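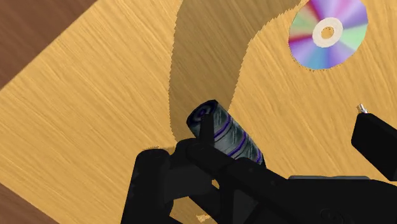

Simulated tabletop view: a gripper beside a striped cylinder, with an optical disc lying flat on the table.

Standards & Safety | Company News
Print this release | E-mail this release

Anero Publishes Practice Guide for Simulated Testing of Robot Grippers

WILTSIDE, January – Anero today released a practice guide for companies and laboratories that use computer simulation to test robotic grippers before they are put to work. The guide sets out what a test report should contain when some or all of its results come from rendered scenes, and it is available without charge to any organization that asks for a copy.

Simulated trials are now a routine part of gripper development, but the reports that come out of them vary widely. Many give a success rate and leave out the lighting, the surface, the viewing angle or the version of the software. A buyer comparing two products may have no way to tell whether the tests were alike.

The guide is divided into seven sections. The longest deals with the test scene itself. It asks developers to record each object on the work surface, including objects that are not meant to be picked up, and to keep the settings for shadows and reflections with the results. Shiny items such as optical discs are treated separately from items with a dull finish.

"A success rate means very little if the reader cannot rebuild the scene it came from," said Costel Dimitrov, director of standards at Anero. "We are asking for records that most teams already have on their own computers. They should travel with the report."

Under the guide, a simulated result must be labeled as simulated wherever it appears, including in sales material. Claims about physical performance must be backed by trials on real equipment, carried out at two sites or more. Any change to the gripper model after testing begins must be logged and dated.

Drirkix, which supplies gripping equipment to packaging plants, reviewed the draft over almost three months and has adopted the guide for its own reports.

"Our engineers asked for clearer wording on partial grasps, and the final text has it," said Edin Kos, head of product testing at Drirkix.

The guide does not replace existing safety requirements for industrial robots. Comments on the first edition may be sent to Amr Bouazza in the Anero standards office in Wiltside.

Related Releases
Anero Opens Comment Period on Gripper Test Records
Marin Mujić to Lead Simulation Working Group
Drirkix and Perić Agree on Shared Test Objects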